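I started making my own vinegar last fall and I have turned into the kind of person who brings it up at parties. Cider vinegar first, then red wine vinegar, and now a jar of pineapple that I check every morning before coffee.

It began with a bag of apple peels. I had baked three pies for a street fair in Hindeck and had a mountain of scraps left over, and my neighbor across the hall told me to cover them with sugar water and leave them alone. So I did! After a week the kitchen smelled like a bakery, then like a bar, and by September's end it smelled sharp enough to clear my sinuses. I was thrilled. 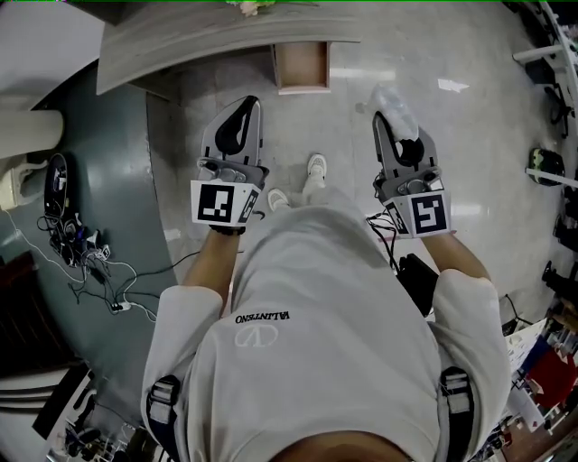

Posted Aug 13, 2013 by the vinegar person | Filed under: Kitchen

The pineapple batch is the one I'm really excited about. You use the skins and the core, a little brown sugar, and enough water to cover. I keep mine under a square of old pillowcase with a rubber band (fruit flies can get through cheesecloth, ask me how I know). Stir it every day for the first 10 days so the top doesn't get moldy, then strain and let it sit. Mine is a bit cloudy and has a thin skin on top that I poke with a spoon every so often, just to see it wobble.

The red wine one is slower. I used the end of a bottle from Bundel, a little shop that sells mostly cheese, and fed it more whenever there was a glass left over. It took nearly 100 days to get where I wanted it – dark, a little sweet, great on tomatoes. I've been putting it on everything, including peaches, and I regret nothing about the peaches.

Next up is rice vinegar, which everybody says is fussy. I have the rice already. If you've made it, please leave a comment and tell me how warm you keep your jar, my kitchen gets pretty drafty by the window.

Contact | © 2013 All rights reserved | Back to top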